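Shop tips: setting up parts storage for a robot build

Most of the time lost on a home robot project goes to looking for things. These are the habits we settled on at the Liddale shared workshop while building a picking setup, and they work as well in a garage.

Give each kind of part its own tier. Mixed shelves are fine for a person and a headache for a machine. Leave a gap between parts wide enough for the fingers, plus a little extra. Neat, tight rows look good and are hard to grab from.

Paint or cover the shelf in one flat color that none of the parts share. Bright yellow works for both bare metal and black plastic. Gloss paint throws reflections, so use matte.

Set the heights before you load anything. Our middle tier is 60 cm off the floor. Raise the arm to each tier by hand with the power off and check that the knuckles clear the edge above.
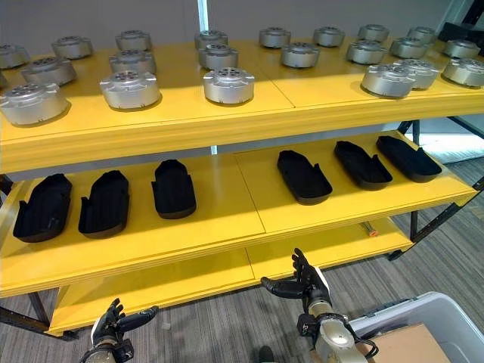
Châu Ninh: I'd add something about shelf edges. Mine were bare and the fingers caught on them every time the arm came in low. I ran foam pipe wrap along the front for a month while I tuned the approach, then took it off. Saved me a finger joint, and those are 64 dollars each from Soltell.

Foam is a good idea. Split it lengthwise and hold it with painter's tape so it comes off clean.

Other things worth doing:

Tie back any cable on the forearm with a loop of slack at the wrist. Bend the wrist both ways before you tighten the tie.

Keep hand tools on a separate bench. A marker left on a shelf will get picked up sooner or later.

Shelves made from two panels usually have a small step at the seam. Sand it or fill it. Parts that slide will stop there.

Run at the slowest speed for the first 100 picks and write down every miss with the tier and the position. After that you will know which spots to move.

Wipe the shelves with a damp cloth once a week. No oil-based cleaner, it makes the parts skate.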